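Re: [fliltalport-builders] Cable routing and floor mats 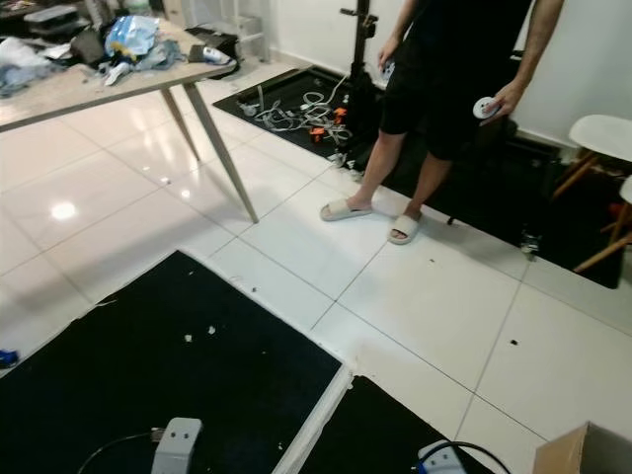

Mats down on the tile, cables still in a heap at the back.

2 June 2020

Hi all,

Picking up the thread from last week, quoting the bit I'm answering:

> I'm about to start my own Fliltalport at home and I'm stuck on
> the boring part. Do you run the arm cables along the floor or
> hang them? And does the base creep on tile? Mine walks a
> little every time the shoulder swings back.

Mine crept too! I had it straight on the glossy tile in April and it shuffled toward the wall all evening. Black mats fixed that. Get the heavy kind, the thin one I tried first just slid along with the base (great fun, zero use). If you lay two side by side, push them together better than I did, I've still got a gap with the white edging showing and a caster will find it sooner or later.

Cables: I started on the floor and I'm moving to hanging. You can see the gray and white pile I'm working from, so don't take me as a model of tidiness. The plan is to go up a light stand and come down over the shoulder with 5 inches of slack at each joint. Less than that and the wrist lead on mine tugged loose at full reach. I've used little orange clips before and they're fine for the signal wires, but I wouldn't trust them with the power lead.

I switched to the Plumau firmware too, and the jerk on the back swing is a lot softer with the ramp set to 72. The old Cele build ignored that setting completely, so check which one you're on before you start blaming the floor like I did.

I've logged more than 2476 moves on the mats now and the base is still sitting on its tape mark. Haven't tried it with the Manlow gripper yet, that thing is heavy, so if anybody has it on a floor setup please post your numbers.

Oh, and what are you using to hold the cable at the elbow? Mine is a zip tie and I'd like it not to be.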